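Zaltergate House News
21st May

The big table and its brown covering

3 comments | 6 shares

Many of you have asked me when the big table in the workroom will get a new covering. The short answer is: not this year. The longer answer is below, together with some advice on how to treat the covering we have, so that it stays good until then.

We put the brown covering on in February. Before that the table had a shiny white surface, and I think most people remember how tiring it was for the eyes in the afternoon, when the lamps were on and also the sun was coming in. The brown is matte and calm. You can put a small screw on it and find it again. I was afraid that brown would make the room dark, but after one week I did not think about it anymore, and two people who voted for gray have told me that they changed their mind.

We bought the covering from Jondberg, from the end of a roll, and paid 319 for it with the glue included. They cut it for us on three sides. The fourth side, the front one, we had to cut by ourselves, and I must admit that we did it too late in the evening. We smoothed it from the far side toward us, and all the small mistakes of the whole table arrived at the front edge together. There is a place near the middle of the front where the material is a little wrinkled and also lighter in color. It is not dirt, so please do not scrub it. Somebody has tried with the rough side of a sponge, and now it is lighter than before. 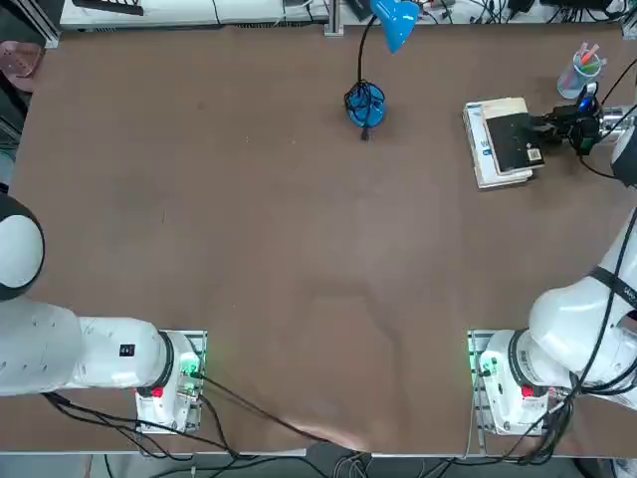

The scuffs are another matter. They are faint, and I do not mind them on a table where people work. The pale streaks mostly come, in my opinion, from wiping with too much soap and not wiping a second time with clean water. When I washed one corner again slowly, with warm water only, it looked better the next morning. So I would like to propose one way of cleaning that we all use:

First take away the dust and crumbs with the soft brush that hangs beside the door. Then use a cloth which is damp, and not so wet that it drips. Go along the length of the table, not in circles. Dry it with the second cloth. If there is glue or ink, leave it and write me a note, because I have a product from Sturanus which removes it, but it must stay on the surface only 20 seconds and I prefer to do this myself.

For the front edge I have a special request. Please do not lean on the wrinkled place with your elbows and do not pull boxes over it toward yourself. Each time the material moves a very small bit, and the wrinkle grows. Lift the box first. The same goes for metal plates and rails and everything that has a hard corner: lift it, put it down flat, and if you need to move it by the width of a finger, then lift it again. I know this sounds strict. I have seen what one dragged vise did to the table in the Koutsoukos room, and that one was even thicker than ours.

Cutting is allowed only on the cutting boards, which are on the lower shelf. The table looks strong but the covering is thin, and a knife goes through it without that you feel it. Hot things do not belong on it at all. Cups are fine if they are dry on the bottom.

I also asked Jondberg if the wrinkle can be repaired. Their answer was that we can warm the place carefully, lift the edge, press the material flat with a roller and cut away what is too much. It may work, or it may leave a line. My proposal is to wait until the summer break, when the table can rest for a few days after gluing. If you have done such a repair before, please come and speak with me. I would be glad to hold the roller and let another person do the cutting.

Comments (3)

bench6: The scrubbing was me, sorry. I thought it was dried paste. I will bring a new sponge.

Evening group: We have done a repair like this at home on a kitchen counter. Use a hair dryer and go slow, the low setting is enough. Put a heavy board on it overnight with baking paper between, otherwise you glue the board too. Happy to help in the break.

corner_by_the_window: I still would prefer gray – but I agree it is much better than the white!

Contact: leave a note in the workroom mailbox | © Zaltergate House News | Back to top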